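Vilja Pitkänen schedules water sampling for the Brirkadau supply district, and she dates the present routine to the failure of the old Stolell meter in February.

"The meter read 3009 for two weeks," she said. "Flow had changed, the reading had not. We went back to manual checks at 16 points."

Each sample is 100 millilitres, logged before noon.
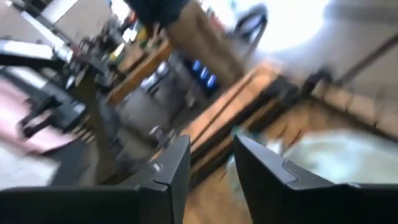
Photo: Masilela / Galley

Pitkänen expects the manual checks to continue. "A replacement meter is on order. Until it is calibrated, the paper log stands."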